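Workshop Tips: Budgeting for a Hand-Held Gripper Kit
Filed under Equipment Planning. By Marites Ocampo. Updated September 11, 2021

Price the consumables first. On a hand-held gripper the soft finger pads wear before anything else, and a quote that lists only the body is incomplete. Ask for pads as a separate line, with a part number and a delivery time.

Our last purchase had a ceiling of $2,000 for everything except the arm. Marnby quoted the body and one set of fingers. Leneck quoted a higher figure with 2 spare pad sets included and came out $98 cheaper once shipping was added. Compare delivered totals.

Points to settle before ordering:

Finger mounts. Screwed-on finger plates can be changed at the bench. Record the screw size and buy a bag of spares with the first order.

Opening width. Measure the widest object on your task list and add a margin. Do not rely on the catalog drawing. Leung lists the opening without pads fitted.

Weight. Hold the tool for 13 minutes before approving it. A demo unit that feels light at the counter may not at the end of a shift.

Work surface. Use furniture you already own. A plain office desk is adequate for small pick-and-place tasks, and a custom bench can wait until the November budget.

Objects. Put ordinary desk items on the list before buying test blocks. A computer mouse costs little and has a smooth curved shell, a fair check of pad grip.
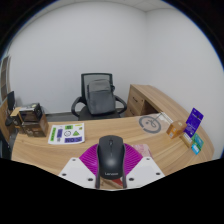
Mouse, mouse pad and desk: nothing here needs a purchase order in most offices.

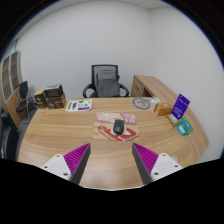
Storage is commonly left out of the plan. Allow one lidded bin per tool and a labeled bag for each pad set. Keep used pads apart from new ones.

Service terms vary. Zusside repairs by exchange, so the unit that comes back has a different serial number and the asset register must be corrected. Leneck returns the original unit but does not lend a replacement. If only one gripper is in the budget, get the turnaround time in writing and attach it to the order.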